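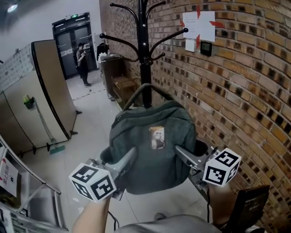 Durkum: finding duplicate files from the command line

Project report, Intro to Scripting
Teodoro Olvera

Why I picked this

My laptop was full. I know that's how half the projects in our class started, but mine was really full, as in it wouldn't let me save a text file. I went looking for what was eating the space and found the same lecture slides saved over and over with names like slides(1).pdf and slides_final_final.pdf, plus three copies of every picture I'd ever taken off my phone. I'd copied them into a folder called "sort later" and then copied that folder into another folder called "sort later" (yes, really).

There are programs that clean this up for you. I tried one called Clidix first, and it has a nice window with checkboxes, but it wanted me to click on every single pair. Then I tried Gough, which does run from the terminal, only it deletes things as it goes unless you remember to pass a flag. I did not remember to pass the flag. I lost a few files I could get back and one I couldn't, so that's when I decided my project would be a duplicate finder that never deletes anything by itself.

What it does

You open a terminal, type durkum and the name of a folder, and press Enter. It goes through the folder and everything inside it, and when it's done it writes a plain text list of the files that have the same contents, in groups. The list goes in whatever folder you were in when you ran it. You can open it in Notepad or anything else.

So the basic command looks like this:

durkum C:\Users\teo\Pictures

And if you want the list to go somewhere else:

durkum C:\Users\teo\Pictures --out C:\Users\teo\Desktop\dupes.txt

If your folder name has a space in it, put quotes around the whole path. I have a note about that in the help text now, in capital letters, after what happened in the first round of testing.

How it works

The first version was as simple as I could make it. It opened every file, read the whole thing, made a hash out of it (a hash is a short string of letters and numbers that comes out the same for the same contents), and put the hash in a dictionary. If the hash was already in there, the file was a duplicate. It worked on my test folder, which held tiny text files, and I was so pleased with myself that I pointed it at my Videos folder and went to get lunch. It was still running when I got back!

The second version checks the file size first. Two files with different sizes can't be the same, so there's no point reading them at all. Only when the sizes match does it go on to the next step, and even then it reads just a small piece from the start of each file and compares those. If the pieces match, then it reads the whole thing. Most files drop out at the size check. I wish I'd thought of it on my own, but I got the idea from a comment in the Cirkix help pages (Cirkix is the backup tool the lab computers use), where someone was describing how it decides what to copy again.

I also had to learn to read big files in chunks. My first version tried to load a whole movie into memory and the terminal just sat there with the cursor blinking and the fan going like crazy. With chunks, the memory use hardly moves.

Things that went wrong

Empty files. Every empty file is the same as every other empty file, so the first list I made on a real folder had one enormous group at the top made of nothing but empty files that various programs had left lying around. I skip them now by default, and there's a switch, --empty, if you want them back.

Shortcuts. Windows has a kind of link that makes one folder look like it's in two places, and my script walked right through one, came out the other side, and started listing files as duplicates of themselves. If someone had deleted from that list they would've lost the only copy. I think this was the scariest bug of the whole project. Durkum doesn't follow links anymore at all.

Files I'm not allowed to open. The script used to crash on the first one. Now it writes the name at the bottom of the list under "could not read" and keeps going.

Accents in file names. My own family's photos have names like cumpleaños and the list came out full of question marks. That was one line to fix (I had to tell Python to write the file as UTF-8) and it took me an entire evening to find the line.

Testing

I made a test folder with 42 files in it, where I knew exactly which ones were copies. Some had the same contents and different names, some had the same name and different contents, and a couple were the same except for one letter at the very end. That last kind was there to make sure the small-piece check wasn't being trusted too much. Durkum got the groups right on all of them once the link thing was fixed.

Then I ran it on my own Pictures folder and it found 1,343 duplicates. I opened a bunch of the groups by hand to make sure, and every one I looked at was right. I've cleaned out maybe half so far. It's slow work to decide which copy to keep, especially when the two copies are in folders with equally dumb names.

I asked people in my section to try it too. I gave them the script and the help text and tried hard to keep my mouth shut while they used it. Araceli had it going right away. Rutilio typed his folder name without quotes, got an error about a folder called "My" and asked me who that was.
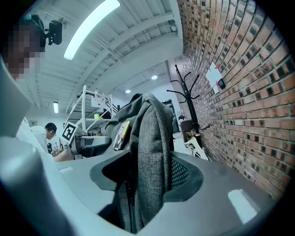
Consuelo Medrano wrote in her feedback that the list was fine but she couldn't tell which copy was the oldest, and that's the one she'd want to keep. She also thought the word "group" should have a number after it so she could tell somebody on the phone to look at group 4 without reading out a whole path. Both of those seemed fair to me.

I added the group numbers that same night. The dates took longer. Windows keeps a created date and a modified date, and when you copy a file the created date changes to the moment you copied it while the modified date stays put, so the "newer" copy can look older than itself depending on which one you ask for. I print both now and let the person decide.

Dulce Quezada asked for a progress bar. I don't have a real bar, but every so often it prints the folder it's working on, so at least you know it's alive. You can turn that off with --quiet.

What I'd do next

I'd like it to remember the hashes from last time so that a second run on the same folder is quick. I started on this in version 2 and took it back out, as I couldn't work out how to tell for sure that a file hadn't changed in between. Checking the modified date gets you most of the way there, but some programs change a file and put the old date back, and I don't want to be the reason somebody throws out the wrong thing.

Photos are the other big one. Durkum only finds exact copies, so if your phone app shrinks a picture when you send it, the small one doesn't show up. There are libraries for comparing pictures by how they look and I read through the instructions for one, but it was way over my head in the time I had left.

Running it yourself

You need Python installed. Put durkum.py and durkum.bat in the same folder, add that folder to your PATH, and open a new terminal (the old one won't know about the change, ask me how long that took). Type durkum --help and you should see the list of switches. If you get "not recognized as an internal or external command," go back and check the PATH for a typo. Mine had a semicolon missing.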